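4.2 Filling the Descaling Tank

Use only Virkley descaler, stock no. 2132. Other acids damage the pump seals.

1. Switch off the humidifier and unplug it.
2. Close the inlet valve.
3. Read the safety text on the bottle label before opening.
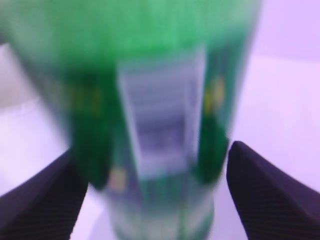
Fig. 17. Green bottle with pale label.

4. Pour 100 ml of descaler into the tank.
5. Top up with tap water to the lower mark. Water temperature must not exceed 38 °C.

CAUTION: Do not mix descaler with bleach. Wear gloves and eye protection.

6. Fit the cap and turn it clockwise until it clicks.

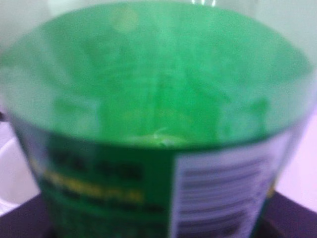 7. Plug the unit in and hold CLEAN until the lamp blinks. The cycle stops by itself – do not open the cap while the lamp is on.
8. Drain the tank and rinse it twice with clean water.

Note: On Histurholm models the drain plug is at the rear. Reset the service counter as described in 4.3.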